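木工间工作笔记　五月，星期六，下午

今天总算把那批白蜡木的含水率又测了一遍。上回测完随手记在一张砂纸背面，结果砂纸被用掉了，所以这次老老实实写在本子里，也请后面来的同事接着往下写，别再写砂纸背面啦。

木料还是从 Osau 那边拉来的，编号 2392，一共 30 块，靠北墙码着，中间垫了隔条。靠外的几块读数已经降到百分之十一上下，摸着也顺手；靠墙里面的还偏高，我心里有点着急，可是木头这东西急不来，去年那张桌面就是等不及，入冬以后裂了一道长口子，到现在看见还心疼。
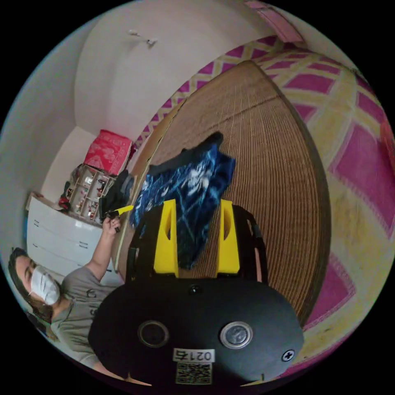 隔条要不要换成更厚的？
先不换，把料堆往外挪一掌宽，让墙那一侧也能走风，七天以后再测一次，如果里面的读数还是不动，再考虑加厚隔条。

顺便说说胶。Barnov 的那款骨胶我又熬了一小锅，这次水放得稍微多了点，刷起来很舒服，拉丝细，就是凝得慢，夹子得多夹一阵子。试片粘了 11 组，一半顺纹，一半（好吧，多一组）端面对长面。端面那几组我先刷了一层薄胶，等它吃进去再刷第二层，老办法，费工夫，不过我一直觉得值得。全部留到下周再掰，谁都不许提前手痒！

刨子也磨了。Morell 那把长刨的刃口有个小缺，磨了好久才磨平，磨石中间都快凹下去了，改天得找平。磨完推了一条边料，刨花又薄又长，卷在地上舍不得扫，心情一下子好了许多。

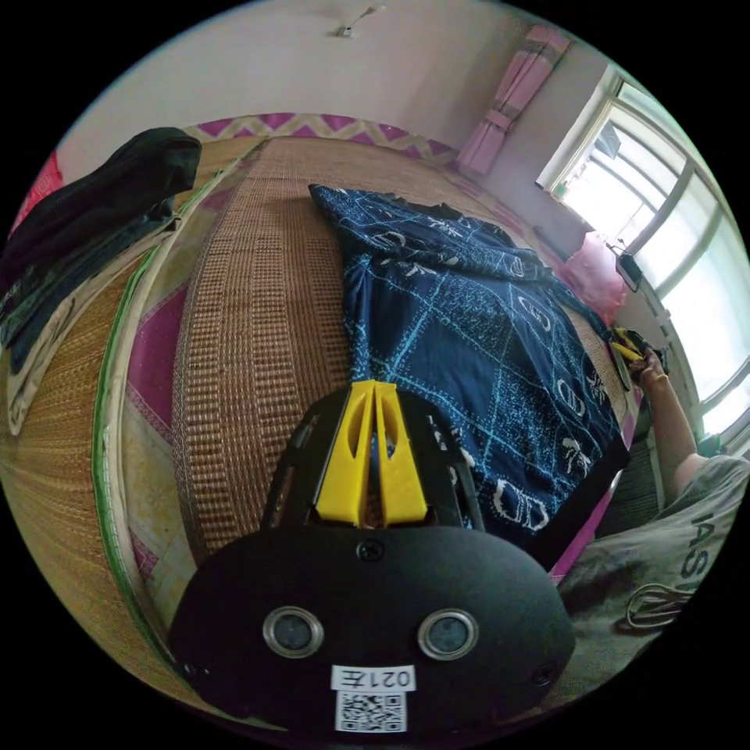 本页记录：木工间值班员，兼管木料与胶

接着写椅子的事。Bravo 那把椅子的后腿，弯度跟样板对不上，左腿还好，右腿往外偏了一点点，放在平台上看得出来。我猜是蒸的时候右边那根纹理斜，出箱以后回弹得厉害些。打算下次挑料时把纹理斜的先剔出来，留着做横档，横档是直的，不怕。样板我在背面用铅笔补了一条线，比原来的弯度稍微大一丁点，给回弹留余地，各位用的时候看清楚是哪条线，别描错了。

还欠着的事：蒸箱门的密封条老了，漏汽，要换；磨石找平；胶锅记得泡水，上次忘了，抠了整整一个上午。

茶叶放在窗台的铁罐里，自己泡，喝完把罐子盖紧。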